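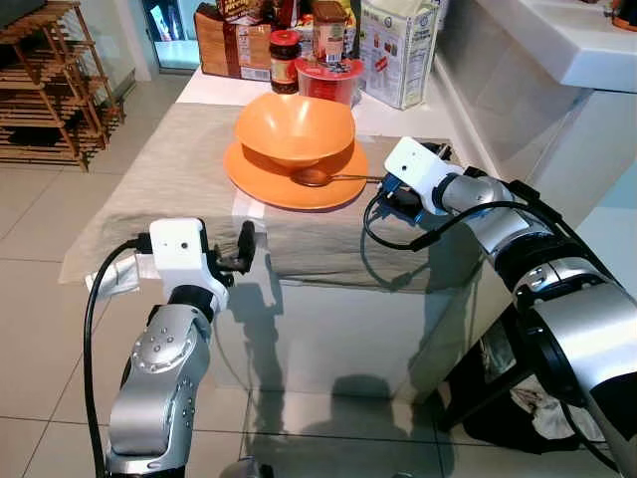

Birgit Weidemann lays the table before she cooks anything. She puts down the cloth, then a plate, then the bowl on the plate, then the spoon, and only after that does she put a pan on the hob. She has done it in that order since she moved into the house in Sulgate, and she does it when she is eating on her own as well as when there are people coming.

"If the table is ready I eat at the table," she says. "If it isn't, I eat standing up next to the cooker, and then I've forgotten by three o'clock that I had lunch."

We met on a Monday in August to talk about how she runs a small kitchen. Weidemann worked in school catering until she retired, and for 14 years she was in charge of a canteen that served 642 lunches on a full day. At home she cooks for one or two. I asked whether anything had carried over.

"The laying out carried over. In the canteen everything had a place and it was in that place by eleven. The amounts didn't carry over at all. I made far too much soup for the first year. I had a freezer full of lentils."

Soup is still what she eats most days, and it is the reason for the bowl. It is orange, with a plate in the same colour family to go under it, and she bought them together at a house clearance in Hamann. She had been using white ones before that.

"I didn't choose orange, it was what they had. I like it now. Tomato soup looks a bit odd in it, I'll say that. Leek and potato looks very good."

The plate stays under the bowl for the whole meal. It takes the bread, it catches what is spilt, and the spoon can go on it afterwards so that the cloth stays clean. She dislikes a spoon left standing in a bowl, which she puts down to years of watching children knock them out with their elbows.

I asked about the cloth. She has tried wipe-clean mats and gave them to her neighbour, Marlene Lammers, who has grandchildren and a use for them. Her own preference is for something woven in a plain, pale colour that can go in the machine at 40 and be put back without ironing.

"A pattern hides the crumbs, and I want to see the crumbs. And I pull it flat with my hands while it's damp. That's all the ironing it gets."

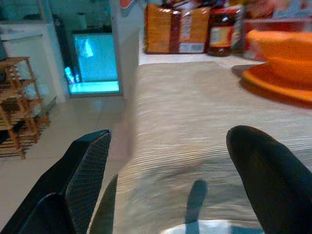 The other thing people notice is the row of food at the back. Weidemann keeps her jars, boxes and cartons out where she can see them, next to where she eats, and she is firm that this is on purpose. She used to have a tall larder cupboard, a Truvberg with pull-out shelves, and when she emptied it before the move she wrote down what was in it.

"There were 13 jars I had no memory of buying. Two were mustard, the same mustard. One had gone off so long ago that I put it straight in the bin with the lid on."

Her rule now is one row, one deep as far as she can manage it. Tall things go behind short things when there isn't the width. Labels face forward. If a new packet comes home and there is no room for it, something has to be eaten that week.

Does she ever break the rule? "At Christmas. And when Felicja comes."

Felicja Wysocka is a former colleague from the canteen who visits a few times a year and brings food with her, usually more than the two of them can finish. She was in charge of the stores and has her own views on the row.

"She thinks it should go by date, with the oldest on the left," Weidemann says. "I put it by what I reach for. She moves it while I'm making the tea, and I move it back when she's gone."

Boxes are treated differently from jars. She keeps cardboard boxes as they are and folds the inner bag down as it empties - she doesn't decant. A friend gave her a set of matching Drudix tubs and she used them for a month.

"You lose the cooking times. I had rice in one and I had barley in one, and I was ringing people up to ask how long barley takes. It's printed on the box. Leave it in the box."

The tubs are in the shed now, with seeds in them.

Clearing away takes her less time than laying. The spoon goes in the bowl, the plate carries both to the sink, and the cloth is shaken out of the back door. If it is clean it goes straight back on, and so does a dry plate and bowl, ready for supper.

"Then I can go and sit down," she says. "The table's done."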